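Geltilwood tabletop review: one winter of meals, homework and bread dough

I bought the table for the top. The legs are fine, they hold it up, but what sold me was running a hand across the wood in the Pleker showroom and not wanting to stop. 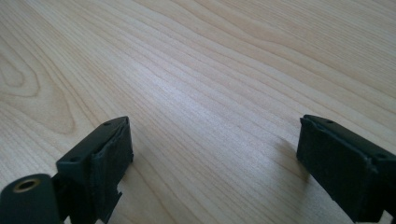 Does a pale wood tabletop need a tablecloth for everyday meals?

Most of the time it does fine with placemats and a quick wipe afterward. I only put a cloth down for messy things like beets, or when somebody has markers out.

OK, on to the review. The table is the Ridach from Geltilwood, the middle size, in their lightest finish. I paid $813 less the floor model discount, so $500 even, and then wait, let me do that properly: $813 was the big one. The middle size was $313, plus $81 for delivery. I keep mixing them up because I stood there comparing the tags for so long! The smaller version was $200 and would have fit our kitchen better, and I have no regrets at all about going up a size.

The grain

I love it. I was worried that light wood would look flat and a little cold, the way my old white table did, and there is so much going on in it once you sit down with a cup of coffee. Long thin lines that wander a bit, and then on one side a big set of loops nested inside each other around an oval, like the contour lines on a hiking map. A woodworker friend, Fulgencio Huerta, told me that's called a cathedral pattern and that it comes from how the board is sawn. He also spent a good ten minutes with his head down at table height looking across it, so I think he approves.

The color shifts a lot with the light. Near the window it can go almost white, and in the evening with the lamp on it's more of a warm beige. If you're trying to match chairs, take that seriously. I brought home a chair from the Rosales line that looked perfect in the store and it was far too orange in our kitchen. Black chairs ended up looking great with it.

The finish

Satin, and a nice one. It has a soft shine when the sun comes in low but I don't get that plastic glare that makes you move your plate over. It feels smooth without being slippery (my laptop stays put, and so does a sheet of paper when my son is pressing hard with an eraser).

I rolled out pizza dough straight on it twice, with plenty of flour. Cleanup was a bench scraper held nearly flat and then a damp cloth. I wouldn't cut on it, obviously, and I use a trivet for anything out of the oven.

Spills so far: milk, soy sauce, orange juice, a whole glass of red wine. The wine sat for as long as it took me to find the paper towels and left nothing behind. The soy sauce sat overnight under a bowl and left a faint ring, which went away after I rubbed it with the little bottle of care oil that came in the box. Go with the grain when you do this. I started in circles and could see it until I did it over.

Putting it together

Easy, but get a second person. My neighbor Rohani Sutanto came over to help flip it, and we were both surprised by how heavy it is. The carton says 163 pounds on the side and I believe it. Assemble it upside down on a folded blanket, tighten the bolts by hand first, then go around with the wrench. The wrench in the box is short and hurts your palm, so use your own if you have one.

What I'd change

The care booklet is one sheet and says almost nothing. "Oil as needed" could mean every month or every five years. I called Pleker, and the person who picked up suggested twice a year and more often if the heat is running all winter, so I did mine in February and the wood soaked it right up.

Pencil pressure can dent it. We have a very faint line of long division near my son's seat, which you can feel with a fingertip more than you can see it. A pad of paper underneath takes care of that, when he remembers.

And crumbs hide on it! Pale bread crumbs on pale wood are close to invisible until you put your sleeve in them.

Would I buy it again? Yes, same size, same finish. I'd also pick up an extra bottle of the oil while I was there, as the one in the box did the top once and half of the legs.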